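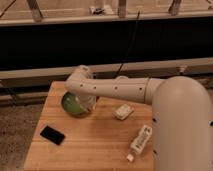
About us

Declercq sets up and looks after small robot cells for workshops, colleges and packing rooms in and near Clerkley. We don't build robots. Our work starts when one arrives in a crate and carries on until it is scrapped or sold.

The firm was started by Floor Cuypers, who had spent 12 years servicing packing machinery at Pestmont and wanted to work on smaller equipment. There are now 6 of us. We have a workshop at Trultcombe with a test bench, a parts store and one table-top cell that we keep running for our own use.

The Trultcombe cell

This is the cell most visitors ask to see. It is a single arm fixed beside a wooden table, and it picks up ordinary objects and puts them down again. Bowls, bottles and phones do well for this, as they differ in height, weight and grip. We use the cell to try out settings before we take them to a customer, and new staff learn on it.

How we look after it

Each morning the arm is sent to its home position and checked against a mark. If it is out, we check the base bolts first and then the joint zero points. After that it makes one slow pass over the table at reduced speed, with a hand on the stop button.

The gripper gets most of our attention. Finger pads are wiped daily and changed after 200 hours of running, or sooner if they have gone shiny. The gripper is then closed on a gauge block and the opening entered in the log. Pads are always changed as a pair.

Cables are checked every January along with the covers and the screws on the links. We follow the maker's torque table and mark each screw with paint pen once it is done. The table top is oiled at the same time. When the table has been moved for any reason, its height is taught again at all four corners before the arm goes near it.

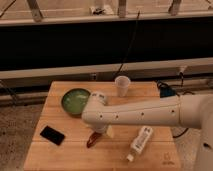

Ans Vandenberghe wrote to us that her own cell had dropped parts for weeks and she had been ready to order a new gripper, until we went through the log with her and found that only one pad had ever been changed. She now keeps the pads in pairs in the same bag. We have since added a line about this to the handover sheet.

Service and repairs

We look after 38 cells under contract at present. A contract covers two visits a year, phone help and the loan of a gripper while yours is being repaired. Joint and gearbox faults go back to the maker, and we handle the packing, the paperwork and the setting up when the arm returns.

Visits to the Trultcombe workshop are by appointment. Please wear closed shoes.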